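Chapter 2
Opening the Desktop Computer

What this chapter covers
Removing the side cover and finding the main parts
Reading the label on a power supply
Storing memory and processors while you work
Keeping a service record

Words to know: chassis, power supply, motherboard, socket, memory module, heat spreader, electrostatic discharge

In Chapter 1 you looked at a desktop computer from the outside and named its ports. In this chapter you will open one. Most of the machines that come into a repair shop are ordinary office desktops, and most of the work done on them is simple. A fan is cleaned, a memory module is swapped, a power supply is replaced. A technician who can open a case without damaging it and put every part back where it came from can handle a large share of these jobs.

The examples follow the refurbishing shop at Sunulitz, where used office computers are checked, repaired and sold to schools. The shop handles some 3000 desktops a year. Kidus Ambaye, who runs the bench and trains new staff, wrote the first version of the checklist at the end of this chapter.

2.1 The chassis and the power supply

The chassis is the metal frame that holds everything else. It has rails and brackets with slots punched in them, and the cover hooks or slides into some of these. Before you open a chassis, shut the computer down, unplug the power cord and press the power button once. Wait 30 seconds. Lay the case on its side on a steady work surface with good light.

The power supply is a closed metal box. It takes current from the wall outlet and turns it into the lower voltages used by the parts inside. You will find it by its size and by its label. 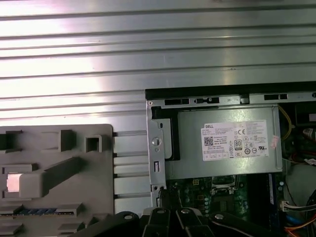 Can a power supply be opened for repair?
A technician at this level should leave it closed. The capacitors inside can hold a dangerous charge after the cord is pulled, so a bad unit is taken out whole and a matching one is put in.

The label gives you most of what you need to choose a replacement. Look for the maker's name, the model number, the input voltage and the total output in watts. The total alone does not tell you whether a unit will fit. Two supplies with the same output may have different connectors or different screw positions, and many office desktops use a shape made for one family of cases. Compare the old unit and the new one side by side before you remove any packaging you may have to return.

Labels also carry certification marks. CE is a maker's statement that the product meets European requirements. An 80 PLUS mark concerns efficiency, meaning how much of the power drawn from the outlet reaches the computer and how much is lost as heat. Copy the model number into the service record exactly as printed, including dashes and letters.

2.2 Small parts on the bench

Memory modules and processors are easy to lose and easy to harm. Hold a memory module by its ends. Hold a processor by its edges, and keep your fingers off the contacts underneath. The metal lid on top is the heat spreader, and it should be wiped clean of old paste before the processor goes back in.

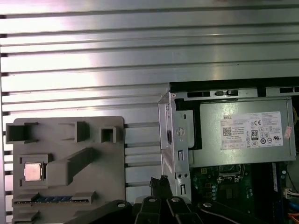 Give each small part a fixed place as soon as it leaves the computer. A shaped tray or an antistatic bag will do. At Sunulitz, a tray stays with its computer until the job is closed, and parts from two machines never share one. Wear a wrist strap clipped to bare metal on the chassis whenever you handle these parts.

2.3 The service record

Every job gets a record. The one used in this chapter is job 291, a desktop that shut itself off under load. Its first entry reads:

May 28, 2018. Cover off. Dust in supply fan. Memory removed and reseated. Supply to be tested.

Write entries as you work. Note what you removed, what you found and what is left to do.

Bench checklist
1. Power cord out, power button pressed.
2. Wrist strap on.
3. Cover off and set aside, screws in the cup.
4. Power supply label copied to the record.
5. Small parts in the tray or in bags.
6. Record signed before the cover goes back on.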